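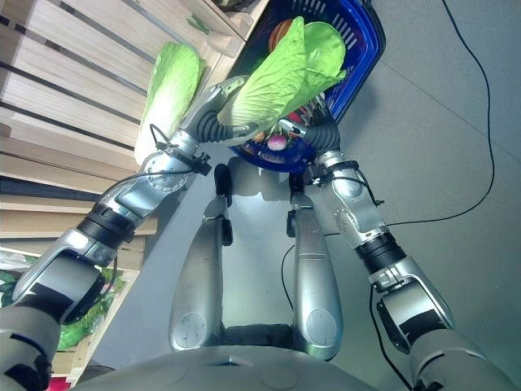
Section 4: Your first batch in the Clelico crock
Nearly everyone who buys a Clelico crock wants to start with cabbage, and we think that is a very sensible place to begin, as it is cheap, forgiving and good to eat at every stage. Any firm variety will do. A round white cabbage gives the most crunch and is what most of the family recipes call for, but a napa cabbage, the long pale green sort with ruffled leaves and a white stalk end, is softer and takes the salt more quickly, so it suits anyone who is a bit impatient (we are too!). The quantities below are for the small crock. If you have the large Brollgate model, please turn to Section 6, where everything is worked out again for the bigger size.

What you will need
Cabbage, 800 g once trimmed
Fine sea salt, 16 g
The crock, its lid and both halves of the weight
A large mixing bowl
Kitchen scales
A little cooled boiled water for the rim

Setting up
1. Wash the crock, lid and weights in hot soapy water, rinse them well and leave them to dry on a clean tea towel. There is no need to boil anything.
2. Stand the crock where it is going to live before you fill it. It is a heavy thing when full, and a corner of the worktop out of the sun is ideal.
3. Pull off the outer leaves and put one good one aside. Trim the stalk, then slice the rest as finely or as roughly as you like.
4. Weigh the sliced cabbage. If you have ended up with 700 g instead, use 14 g of salt.
5. Tip the cabbage into the bowl, scatter the salt over it and rub it through with your hands until it turns limp and a puddle gathers at the bottom. Ustyna Panasiuk, who wrote the recipes at the back of this book, likes to do five minutes, go off and make a cup of tea, then come back and do five more.
6. Pack it into the crock a handful at a time, pressing each one down with your fist. Pour in all the liquid from the bowl.
7. Lay the saved leaf over the top, tuck in the edges and set both halves of the weight on it. Press until the brine comes over them.
8. Put the lid on and fill the rim with water to the line.

Note: If the brine has not covered the weights by the next morning, dissolve 2 g of salt in 100 ml of cooled boiled water and add just enough to cover.

Caution: Never fill the crock beyond 90 per cent of its depth. The cabbage swells in the first few days and will push brine out over the rim – and it does stain wood.

Caution: Do not pour hot water into a cold crock. The glaze may crack, and the guarantee does not cover this.

The first week
Top up the rim whenever it drops below the line. You will hear the odd soft blip as gas escapes, often in the evening when the kitchen is warm. Start tasting on day five. When it is as sour as you like it, move it to clean jars and keep them in the fridge.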